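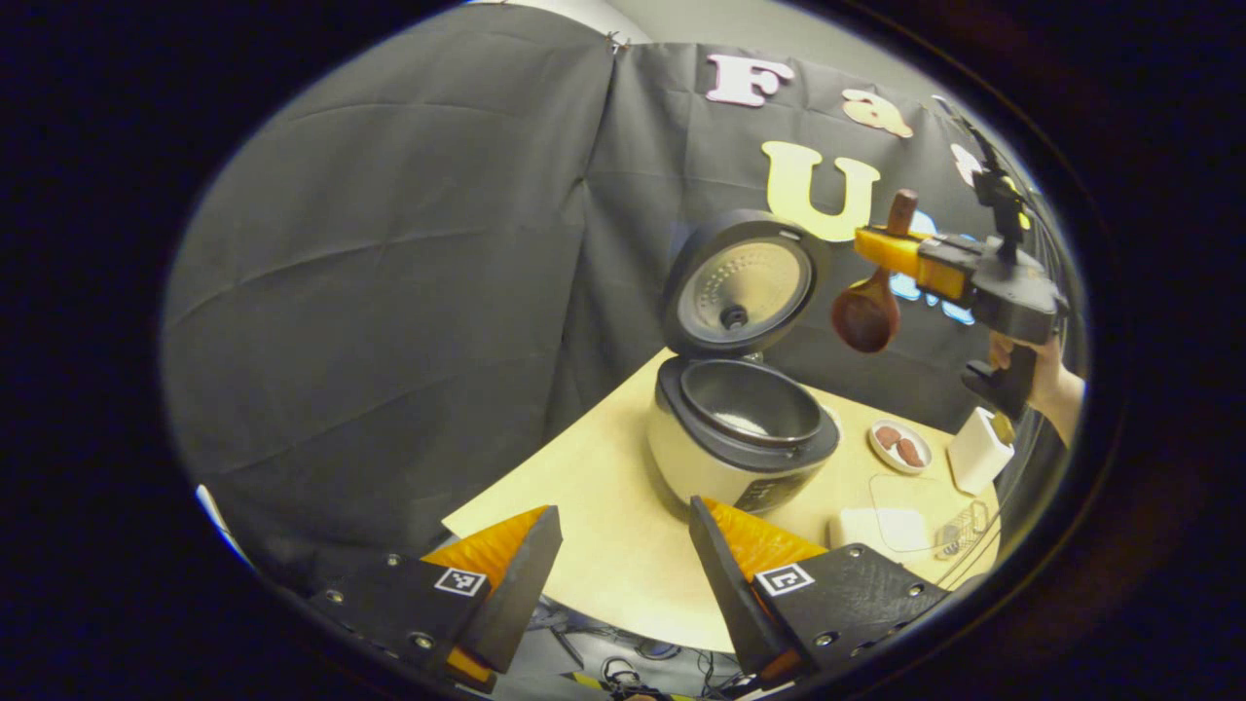 Uma colher de pau presa na garra de mão, ao lado da panela de arroz com a tampa aberta.

Início Revista Oficina Ensaios Assinaturas

A colher parece coisa fácil, mas foi ela que separou as garras no nosso ensaio de fevereiro. Comparamos dois modelos de mão, o Nasia e o Kusov, com as mesmas tarefas de cozinha: abrir a panela, mexer, servir no prato. Cada modelo fez 200 repetições por tarefa, sempre com 6 operadores que se alternavam.

O Nasia fecha com mais suavidade e cansa menos o pulso. O problema dele é o cabo redondo: a colher gira entre os dedos quando encontra resistência, e o operador precisa corrigir com o braço inteiro. O Kusov segura melhor, porém o gatilho é duro, e depois de uma hora já se sente na mão. Em 72 repetições com o Nasia a colher rodou o bastante para anular a tentativa.

A câmera também pesa na escolha. Montada alta, ela vê bem o interior da panela, mas perde a ponta dos dedos quando a mão desce. O controlador Idora guardou mais de 2.409 trajetórias sem falha de sincronismo, e por isso ficamos com ele para as duas garras.

Para quem trabalha com utensílios finos, eu escolheria o Kusov, com uma mola mais fraca no gatilho. A troca leva poucos minutos e a peça se compra avulsa.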